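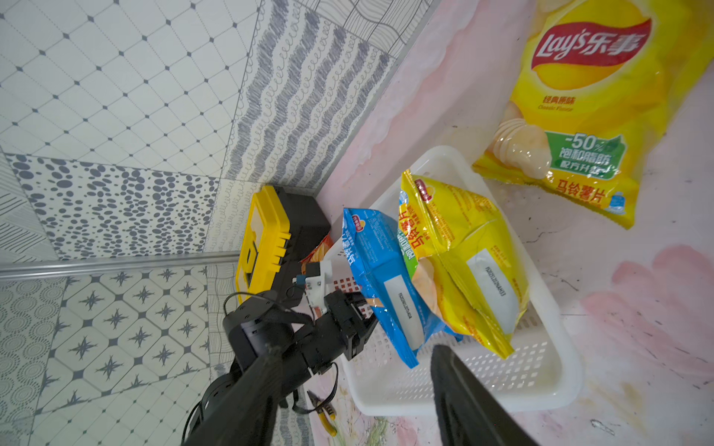 Cell housekeeping rules: how strict is too strict?

gripwright
Our site safety lead, Tincuța Matei, has asked me to write the house rules for bag picking. I have 14 so far. The one starting fights is number 5: nothing within reach of the arm that isn't part of the task. No tools, no spare stock, no cases against the wall. Half my coworkers think it's obvious and the other half have been keeping their pliers there for years.

benchmoth
Rule's fine. Pliers on the floor under an arm are how you learn what your collision detection is set to.

old_solder
Disagree. If the policy only works in a spotless cell, it doesn't work. Chip bags get delivered to people's kitchens, and I have seen people's kitchens. Leave the junk in and let the thing cope.

benchmoth
Clutter you chose and wrote down is test conditions. Clutter you forgot is your stuff on the floor.

gripwright
Stealing that for the wording. Tincuța will take out the second sentence.

pallet_jane
We run snacks at Ramton and our sheet is one page. Parts that matter for you:
Log each bag by flavor and size. A big bag and a small bag of the same chips are two different objects, whatever purchasing says.
Retire a bag once the seal goes soft. We had one on the books for 396 picks and by the end it was basically a napkin.
Basket position gets written down if you move it. Angled is fine, but say so.
Cable slack checked through the full range before the first run, not after the cable has hooked something.

old_solder
396 picks on one bag of chips. Did anyone eat it?

pallet_jane
There is a rule about that now.

torque_lemon
Does your risk assessment cover any of this, or are we just inventing etiquette? A house rule is no substitute for one. If a person can reach in while the arm is live, where the pliers live is the small problem.

gripwright
Assessment is done and signed, these go on top of it. Reaching in means arm stopped, every time. That's rule 1 and it's the only one with no arguments -- so far.

old_solder
Fine, I'll give you the tools. Anything with handles goes outside the reach line. I'm keeping my extra snack bags behind the basket, though. Shelves in the real world have things behind other things.

benchmoth
Then log them.

old_solder
I was going to log them.

torque_lemon
He was not going to log them.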